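Research > Working Papers > Security and Suppliers > Section 4

Fri 29 January
By Hanan Dabbas and Widad Sayegh

4. What we learned from asking suppliers the same thing twice

I should say up front that this section is mostly mine (Hanan's), so when I write "I" you'll know who to complain to. Widad did the scoring and most of the arguing, and she has read all of it.

We started with a simple worry. A company sends its suppliers a long security questionnaire, the suppliers fill it in, and the answers go into a folder until the next round. How much would those answers change if you sent the very same questions again a few months later, to the same people, with no warning? I'd wondered about this for years, ever since I was the person filling in the things!

So we asked Dukby, a mid-sized buyer of software and connected home goods, to let us try it. They gave us a list of 72 suppliers. Six dropped out early, mostly because they were in the middle of being bought or were changing systems, and that left us with 66. Every one of them got a form with 20 questions, first in spring and then again in October. The questions were plain ones: who can log in to the customer database, how quickly do you remove someone who leaves, when did you last restore a backup and check that it worked.

Widad scored both rounds without seeing the supplier names. She marked each pair of answers as "same," "changed with a reason given" or "changed with no reason given." That last group is the one I care about, and it was bigger than I'd have guessed. Questions about passwords barely moved. Questions about subcontractors moved all over the place, and in several cases the second answer flatly contradicted the first (one supplier went from having no subcontractors to having a whole chain of them, with nothing in between to explain it).

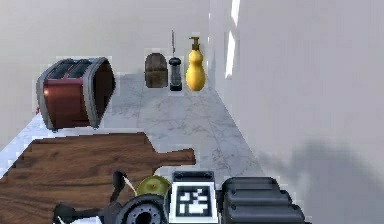
Figure 4. Rendered kitchen counter with a red toaster, two views. 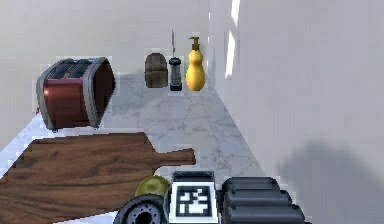 When I called people to ask what had happened, the usual story was that a different person had filled in the form. The first time it went to someone in sales who wanted it off their desk. The second time it landed with an engineer, who answered what was really being asked and sometimes attached three pages of notes. I loved those calls, I have to say. People were very open once they understood we weren't going to get them dropped.

Virnico was the most useful case for us. They host order records for Dukby, and their first form was close to perfect. Their second form said that old accounts were cleaned up "when we get to it." Nothing had gone wrong over the summer, as far as either of us could find out. The process had always been that way, and the first person just didn't know. If you'd only read the spring answers you'd have put Virnico in the lowest risk group and moved on, and Dukby had done just that.

We also tried a small side test with Nseir, a payments supplier that agreed to let two of its own staff answer separately on the same day. They disagreed on seven of the questions. Widad thinks this is the cheapest check in the whole paper, and I'm inclined to go along with her, though it's one company and I wouldn't hang a policy on it.

There are limits, of course. Dukby's suppliers are mostly small, and a firm with 1,000 employees and a full-time compliance team may well give steadier answers than a shop where the owner does the books. We didn't visit any sites either, so we can say that an answer changed but we often can't say which version was right. The Teronstead study described in Section 5 gets closer to that, with fewer suppliers and a lot more time spent at each one.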